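Wanted: part-time helper, Mestitz Wallpaper & Paper Goods
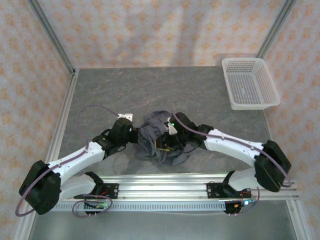
Maltcombe, 15 July 2018

We need somebody for the shop and the back room. Start as soon as you can, runs thru December, maybe longer if we get the Drummond order.

The work: cutting sample books, rolling and labeling, answering the phone, mailing out orders. Small repeat patterns mostly, florals and diamonds on pale grounds, so you need a decent eye for matching a seam. We can teach the rest. Shop has been open since 1990 and the sample files look like it — part of the job is getting them in order. There are 368 patterns in the old catalog and the numbering is a mess.

Hours: 2 afternoons a week to begin with, up to 8 hours total. More before the holidays.

You should be OK with stairs, lifting boxes of rolls, and customers who change there minds. Driver's license a plus, the van is a stick shift. Experience with paste or hanging is nice but not needed. Students fine. Retired fine.

Pay hourly, every other week. Discount on discontinued rolls.

To apply — short note about yourself and when your free, no long resume please. Drop it at the counter on Rondura Street or mail it to the shop, attention Kgomotso Venter. Phone calls mornings only, we cant pick up when the trimmer is going.

Position open untill filled.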